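Stories > Short Fiction > The Spring Concert

Yae Nomura had taught fourth grade music at Skirnton for long enough to know which child would cry before a concert. It was usually a trumpet. In January she moved Daichi Yoshida from trumpet to the cello, and he didn't cry, but he stopped talking in class.

"Do you want to go back?" she asked him.

"No," he said. "It's just big."

The school owned 4 cellos, and his was the oldest. Someone had scratched the name Graver into the back.

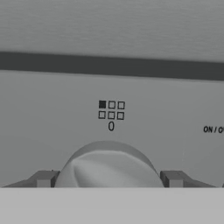
He carried it home on the Flarwood bus every Thursday and sat it in the seat next to him. His mother let him practice after supper while she did the dishes. He played the same eight bars of the Onishi piece until she could hum them, and then she hummed them at work. 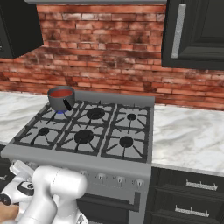
Range and brick wall in the kitchen.

On the night of the concert the hall held up to 413 people and most of the seats were taken. The third grade choir went first and sang too fast. Then the strings came out and Mrs. Nomura waited for the chairs to stop scraping.

Daichi missed his first note. He found the second one, and the third, and by the fifth bar he was with the others. Near the back a woman was humming, a little flat.

Afterward he laid the cello in its case and did up the latches.

"Who was Graver?" he asked.

"I don't know," Mrs. Nomura said. "Before my time."

He thought about that and went to find his coat.

Posted 2026-03-27 | Contact the editors | Back to top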